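February – seal drift on the Tronditz bench

Restarted the leak-down series at 9:40 after the regulator swap. Chamber 2 held, chamber 1 did not. Same lid, same gasket lot (Erach), same torque sequence. Lid bolts went on in a cross pattern, two passes, no lubricant.

Zero check before start: gauge read flat with the vent open, then settled slowly once closed. Kirstin Rennie thinks the settling is thermal and wants the first ten minutes of each log thrown out. I kept them in the raw file and masked them in the plot. Column names unchanged so the old script still runs.

Sample interval is now 2 s. The Kandpal logger stops writing at 1,000 rows without an error, so a long run has to be split by hand. Lost the tail of last night's run that way.

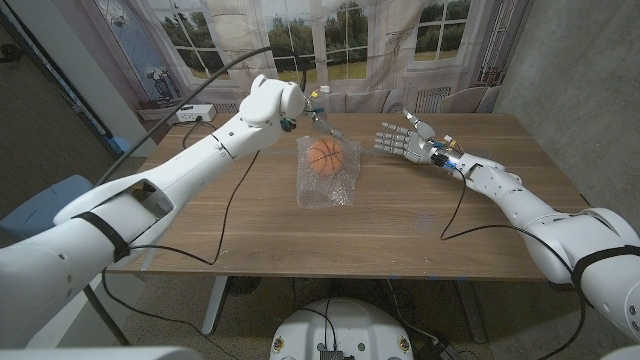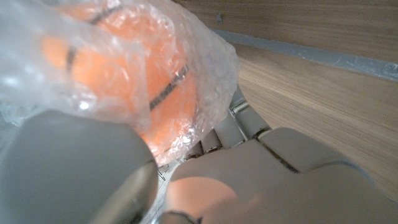

Soap solution on the chamber 1 lid showed nothing at the bolts. Slow bubbles at the feedthrough, cable side. Backed the gland nut off, cleaned the thread, refitted with a new ferrule. Bubbles stopped at low pressure and came back near the top of the range. Suspect the ferrule is seating on a scratch in the bore – ran a fingernail around it and could feel an edge, not sure how deep.

Options: lap the bore, or blank the port and take the thermocouple through the Lerska flange. Flange is cleaner but moves the junction away from the wall, and the earlier data would no longer compare directly. KR prefers lapping. No strong view.

Both chambers left closed at 17:15, valves tagged. Logger restarted, file suffix b.

To do: order ferrules, check the bore with the scope, ask stores whether the next gasket lot is the same hardness.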